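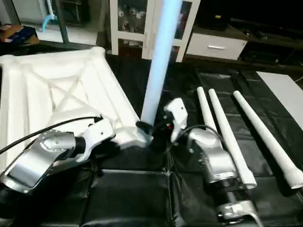 Según Trinidad Salinas, lo primero que se estropea en un taller de montaje es la mesa: se raya, se llena de restos y acaba marcando las piezas que se apoyan encima. Tenía razón, y por eso en Padero trabajamos sobre colchonetas negras acolchadas, cosidas por nosotros en paneles rectangulares.

Padero monta y embala bases moldeadas y postes tubulares para expositores, señalización interior y pequeñas lámparas de pie. Empezamos en una nave alquilada con 3 mesas. Ahora ocupamos la planta baja del edificio Gradton y preparamos 3000 conjuntos al mes.

La base que más sale es la blanca, de planta casi cuadrada, con los bordes redondeados y nervios en cruz por dentro. El poste va en una esquina, sujeto con una abrazadera negra, y así el centro queda libre para el lastre. Se sirve en dos alturas — 69 y 126 centímetros — y con el tubo liso. Otras medidas, por encargo.

Kamran Salehi lleva el montaje y Endang Sinaga, el almacén y los envíos. Los pedidos que entran antes de las 11 de la mañana se preparan el mismo día, salvo en agosto, cuando cerramos dos semanas. Las bases se embalan de canto, con cartón entre una y otra, y los postes van en caja aparte.

También vendemos las colchonetas sueltas, con el nombre de Flavanis. Las usan encuadernadores, lutieres y algún taller de bicicletas. Se limpian con un paño húmedo; las costuras, con cepillo blando.

Para presupuestos y recambios de abrazaderas, pregunte por Hidayah Menon. Las visitas al taller son por la tarde, con cita previa.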